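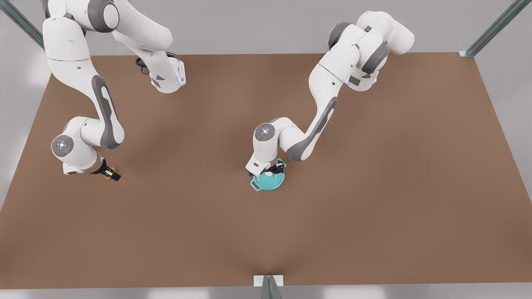 *Pot lid task in the simulator, both arms working.*

I've been using the Grakham rule pack for three weeks now, and I keep getting asked if it's worth the money, so let me write it all down in one place.

Quick version for anyone new: it's a set of safety and good-practice checks that runs alongside your simulated two-arm cell and complains when you break a rule. You get 98 checks out of the box, covering stuff like tool speed near the table, how close the arms can get to each other, and what each gripper is allowed to do while the other one is holding something. I paid for the full version myself (Velter sells a cut-down one with 33 checks, and I wouldn't bother).

What I love is the reports! Every warning names the rule, tells you which arm caused it, and gives you the time in the run. My first kitchen run threw 263 warnings – ouch – and most of them came from one lazy habit of mine, leaving the speed limit at its default for every move. I fixed that in an afternoon and felt a lot better about my life choices.

The two-handed rules are the best part. With one gripper on a cooking pot and the other holding a small orange object well off to the side, the pack keeps an eye on the gap between the arms and wants a stop plan for each of them. Gordon Chan on our team thought that was fussy until he tried writing the stop plans, and now he's the one nagging me about mine.

Gripes, then. The manual is a slog, and the chapter on handing objects over sends you to an appendix that isn't in my copy. Setup under Wako took me two tries. And please, please don't treat a clean report as permission to run the real thing – it's a check on your program, and you still need a proper risk assessment for the actual cell, with the actual people walking past it. The box could say that a lot louder.

Would I buy it again? Yep, for teams already working in simulation. If you've got one arm doing one simple job, the free checklist from Ovarov will do you fine. Four stars from me, and I'll bump it to five when that appendix shows up.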